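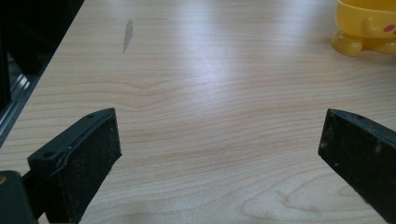 7. Care of the wooden table top

The Prulero table top is made of real wood, so the grain and the color are a little different on each table. Please read this section before the first use.

7.1 Daily cleaning

1. Take all toys, cups and papers off the table.
2. Wipe the surface with a soft cloth, slightly damp. Always follow the direction of the grain.
3. Dry immediately with a second cloth.

Note: Crayon marks come off with a drop of mild soap. Do not rub in circles – it leaves dull spots.

7.2 Oiling

Oil the top 2 times in a year, for example in May and in December.

1. Clean the table as in 7.1 and let it dry overnight.
2. Put a small quantity of Benedetti table oil, order number 761, on a cotton cloth.
3. Spread it thinly from one short side to the other.
4. Wait 20 minutes, then remove all the oil which stays on the surface.
5. Do not use the table until the next day.

CAUTION: Cloths with oil can catch fire by themselves. Lay them flat outdoors to dry before you throw them away.

CAUTION: Do not leave soft plastic toys on a freshly oiled top. They can stick and leave a mark.

For small scratches, please ask for the repair sheet from Tamsin Greenberg at our Florcombe workshop.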